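Venerwood Winter Clothing Bank
Progress report to the Moretti Fund, 29 July 2021
Prepared by Agnes Crichton

Collections

The grant pays for the store, the van and one part-time post. Since the last report we have taken in 1,000 items, of which 297 were children's sizes. Most came through the drop-off points at the library and the Gustico café. The café has agreed to keep its bin through the summer, although the lid needs replacing. Adult coats are still the largest group, and men's large is the size we run out of first.

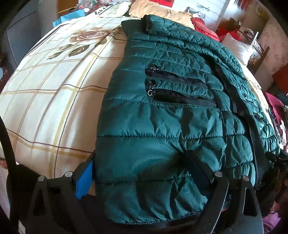
Nii Eshun asked at the June meeting whether we should stop taking adult coats until the children's rails are full. His view is that families are being turned away while the back store fills up with things that won't move before the cold weather. We have not stopped, but the two drop-off points now carry a notice asking for ages three to twelve.

Cleaning and repairs

The laundry contract with Wumbei was renewed at the same price. Turnaround has slipped from one week to two, mainly on padded items, which need a second cycle in the dryer. We have asked for padded items to be sent back in their own bags so they can be checked separately. Mending is up to date apart from a backlog of zips.

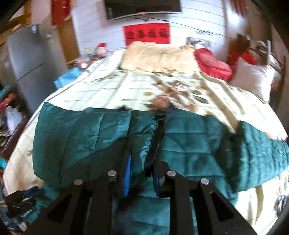
Referrals

Requests came from schools, the health visitors and the housing office, 106 in all. Almost all were filled within the ten working days set out in the grant agreement. Those that were late were for school shoes, which we do not hold in quantity. The referral form has been cut to one page and the housing office has begun using it. 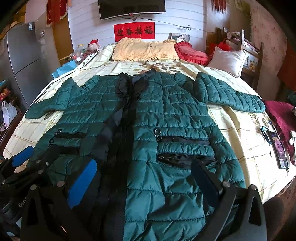

Sorting has taken more hours than budgeted. Each item is checked, sized and entered on the stock sheet before it goes on a rail, and the old sheet had no space for faults. The new one does. For a quilted jacket with zipped pockets and snap buttons, every fastening is now tried and ticked off, and the pockets are emptied. This adds a few minutes to each coat but returns from families have dropped.

Spending and next steps

Spending is within budget except for van hire, which is over because of the extra laundry runs. We would like to move the unspent training money across to cover it and ask for your agreement. The autumn give-out opens in September. Folding and bagging by size will be finished before then.

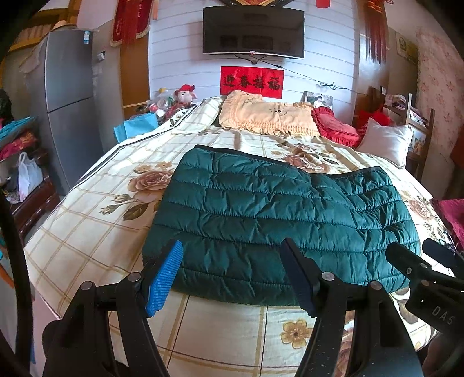 Adult stock: quilted jacket, folded.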